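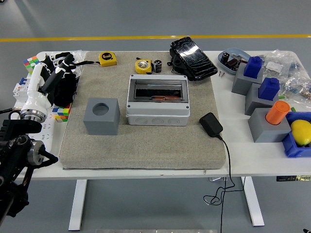
The test table at Lorkwood, with the enclosure box in the middle of the pad.

Grip fault still open after 41 stops

The hand at Lorkwood has a problem, and I'm not convinced it is the one in the report. In June the left arm began stopping partway through its reach, fingers locked, with a force warning on the log. Nowicki, who supplied the controller, blamed a worn finger tendon and sent a new one. Kerstin Aasen fitted it. The stops went on, 41 of them by the end of the month, and the log for most shows no contact with anything.

Keyvan Shirazi thinks the force sensor drifts as the wrist warms up. Maybe. He has 2 long runs to back that up, and the second one is a stretch. Nowicki's answer is a software update that raises the warning limit, which sounds to me like taking the battery out of a smoke alarm. We are told the hand is good for more than 4,000 grips between services. Ours stopped well short of that.

Meanwhile, please keep your own hands off the pad while the arm has power, even when it looks parked. Twice it started moving again 6 seconds after a stop with no one at the keyboard. That worries me a good deal more than the lost hours, and it gets one line in the report.

Kerstin is keeping the raw logs. If you see a restart, write down the time and tell her.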